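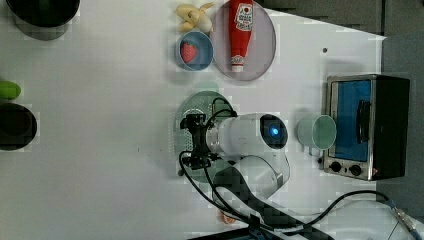
The arm at Puvia, gripper out over the green plate, with the toaster oven beside it.

Kacper Tokarz talks to me with a hex key between his teeth, so I get the first ten minutes twice. He looks after the kitchen cell at Puvia, a small outfit that teaches arms to do chores, and he'd rather show me cables than talk about the future.

"Everybody asks about the motors," he says. "Motors are fine! It's always the cable." He means the thin black ones that loop off the gripper. He leaves them slack on purpose, and I'd have bet money that was laziness (sorry, Kacper). "Pull them tight and they look lovely until the wrist turns. Then you're ordering a new one from Gider and waiting 17 days."

So every morning, before anything gets picked up, he runs the wrist slowly from end to end and watches the loops. Then he checks the finger screws, wipes the fingertips and closes the gripper on a plate a few times. The whole thing takes him 4 minutes when he's had coffee. Every 4,000 cycles the fingers come off completely, and he writes it in a paper notebook – the spreadsheet kept getting "tidied," he tells me, with a look across the room.

The look is for Agnes Carnegie, who sets up the table. She laughs it off. Her side is the plates, the cup, the toy food and the oven, and she moves them around between runs. "If the cup always stands up in the same spot, you learn nothing," she says. "I tip it over. Kacper hates it."

"I don't hate it," he says. "I hate the ketchup."

I ask what he'd change if he had the money. A second gripper on the shelf, he says, ready to bolt on. He's been asking since July.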